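Bench notes: the two-arm cell

The Tellance build has moved out of the parts-bin stage and into its enclosure at the Bondlow workshop. Both arms are bolted by their mounting plates to a single aluminum extrusion along the front of the table, with slotted duct fixed under it for the wiring. Afiq Pillai did the rail twice. The first one was 6 mm short of the side posts and flexed when both arms reached to the back together.

Work in July has gone into the lunch-packing task: toy food on a speckled plate, a small container behind it, two grippers sharing the space. 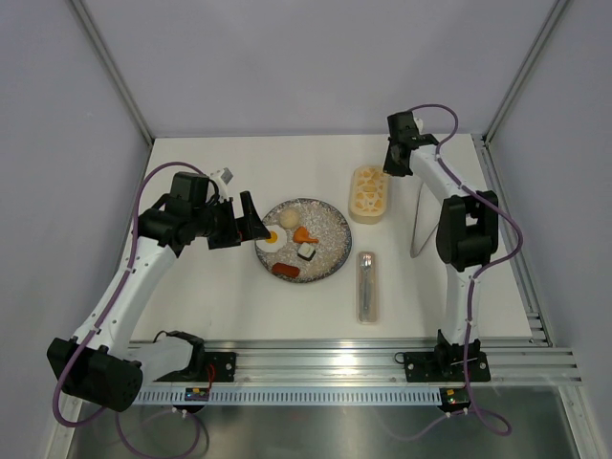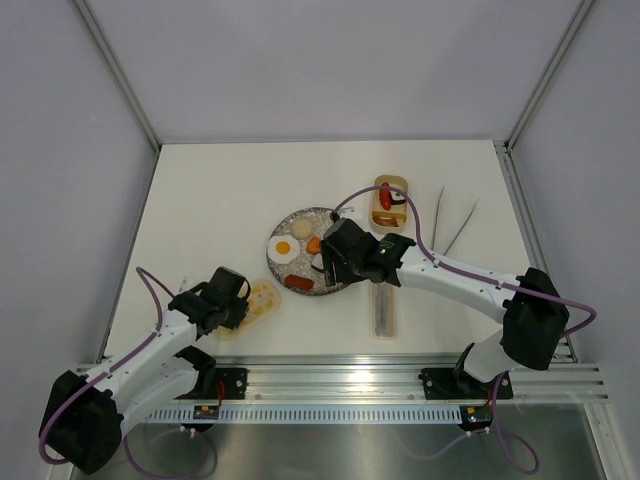 Cable routing is still the weak point. The purple runs were cut generously so the elbows could fold right back, and the slack now has to go somewhere. Afiq wants to shorten both by 40 mm and add another tie near each wrist. I would leave the length alone and move the ties - a cable that pulls tight at full reach will eventually take a connector with it.

The log stands at 173 runs, 86 of them with both arms moving. Most of the faults were timeouts on the right side, traced to a crimp. Goel, the scheduling script, now stops both arms if either one drops a reading. It restarts from the home position only.

Next job is the new finger set. The Stovirow files are on the workshop drive under grippers; print them in the tougher filament, and check the screw holes before you fit anything.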